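**To:** Saoirse Costello, Loltitz
**From:** Cormac Daly, Flavedon
**Date:** 25/06/2021
**Re:** Gökçe bed-making cell, setup and upkeep

Saoirse,

You asked for a shorter report than the January one, and for fewer graphs. There are no graphs.

The cell is up, and Gökçe makes a bed in it on most attempts, if you take a generous view of what a made bed is. Most of this period went into keeping the machine in a fit state to try again. Our plan gave that one line, under "miscellaneous."

## Where the time went

The left gripper went out of calibration in two separate weeks. Both times Sorcha Ó Briain traced it to lint packed behind the finger pad, where it props the pad open just enough for the force reading to drift. New cotton sheds a great deal. We brush out both pads at the end of each day now and the drift hasn't come back, though I'd like another month before I brag about it.

The Zarnus controller got its firmware update. It then forgot its network settings, its tool offsets and, for one afternoon, which way was up. Zeeshan Mirani restored it from backup and has printed the offsets on a sheet taped inside the cabinet door. I have nothing to add to the sheet of paper. It works very well.

## Resetting the bed

Every run has to start from the same mess, and a mess is hard to repeat. Fergal Moriarty wrote the reset, and we all follow it, including those of us who were told at home that we fold badly. The duvet goes into a thick bundle across the middle of the mattress, with both hands squeezing the sides so the layers stay together. The stitched seams are the only landmarks on an all-white bed, so we line up by those.

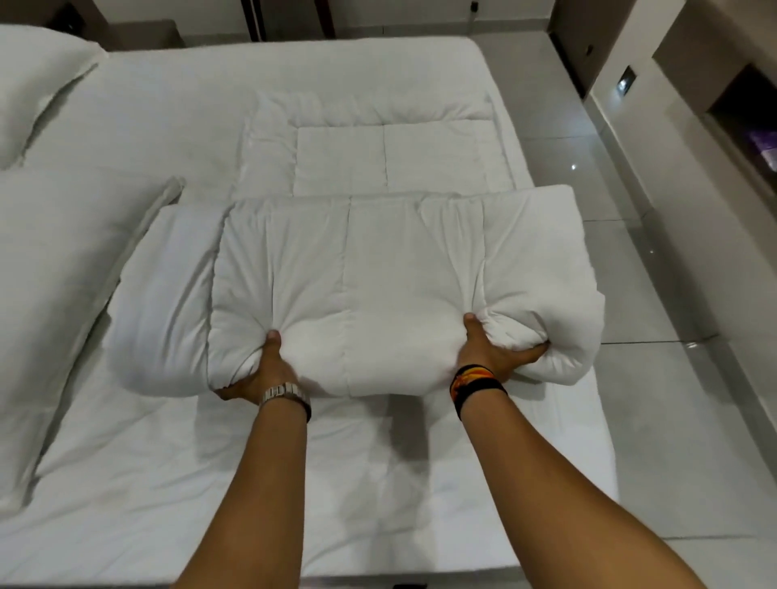
## The corner

The foot corner remains our worst station. Gökçe can drag the duvet down flat, but the quilting bunches where it turns over the mattress edge and the gripper closes on whatever lump comes first. When a run stalls there, whoever is on shift finishes by hand and logs it:

1. Stop the arm and lock it out at the cabinet. Wait for the light.
2. Put one hand flat on top of the duvet, fingers spread, and hold it there. With the other, work the hanging corner down against the side of the bed.

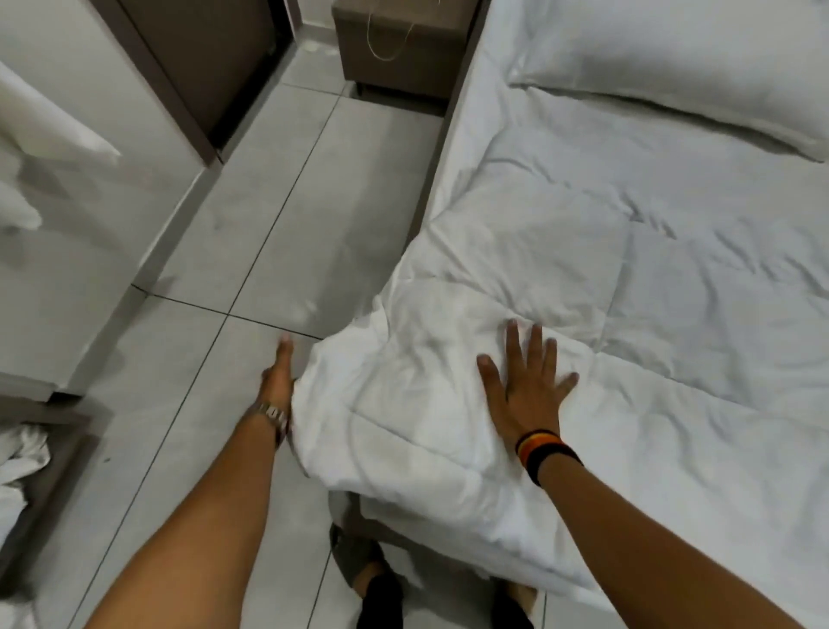

3. Log the stall with the seam closest to the fold. "Corner bad again" is no longer an accepted entry.

We logged around 100 of these before the wording changed, so the early ones are mostly useful as a record of morale.

## Next, and what we need

- New finger pads with a closed back, so lint has nowhere to go. Sorcha has the drawing done and we can pay for these out of the current budget.
- A slower approach at the foot corner. Zeeshan wants to press first and grip second, as people do. It will cost cycle time.
- A spare duvet of the same make. Ours is getting softer with handling, and Gökçe is getting used to it. I'd put this ahead of anything else on the list.
- Your approval to move the wrist sensor money to the next quarter. The supplier has moved the delivery there already.

Cormac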